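Whiteboard cell (Nodonley)

The whiteboard cell is a tabletop robot station at the Nodonley workshop, built for wiping and handling tasks on a framed dry-erase board laid flat. It is fed by one fixed camera and one camera at the gripper. Its operator, Grutora, describes the cell as "self-checking," a claim that its own upkeep records do little to support.

Setup

The board is laid on a white table against a paneled wall. Setup begins with the fixed view, which should take in both far corners of the frame and the back edge of the table. Test letters are written by hand in black marker.

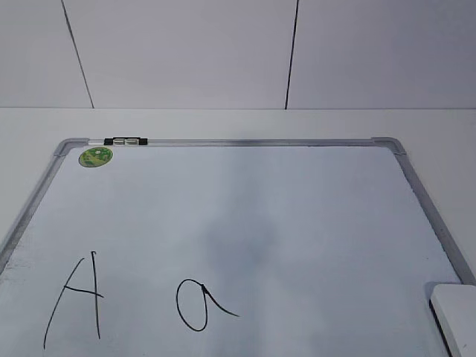

Fixed view of the board, with a capital and a lowercase "a" in black marker.

The Zallow setup guide treats the round green spot at the upper left as a reference point. Fionnuala Duggan, who rewrote the guide in July, doubted it was ever precise enough for that and told users to align on the corner pieces instead. The older instruction is still in circulation.

Surface care

Ghosting is the main complaint. Old ink leaves a gray haze that the cell's software can mistake for fresh writing, and the supplier's advice to clean the board every 200 wipes has never been backed by published tests. Kanini Mbwambo's log covers 124 runs and recommends cleaning after 50 — a figure that also rests on one board and one brand of marker.

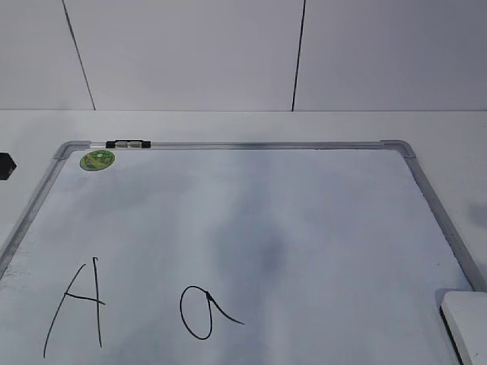
Gray ghosting on the writing surface, heaviest near the center.

Gripper alignment

The fingers are checked against a corner of the frame, at low speed and with the tips open. The guide calls for the corner to sit between the two tips in the gripper camera's view.
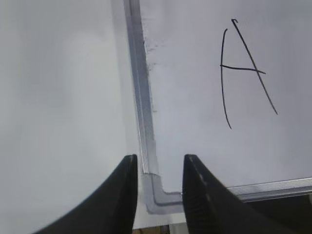 Step 61 of the guide then asks for the check to be repeated at each remaining corner. Aidan Hennessy has argued that this catches a shifted board but says nothing about worn fingertips, which need a separate inspection. Grutora lists that inspection as optional.

See also: Fahy mount; Dry-erase surfaces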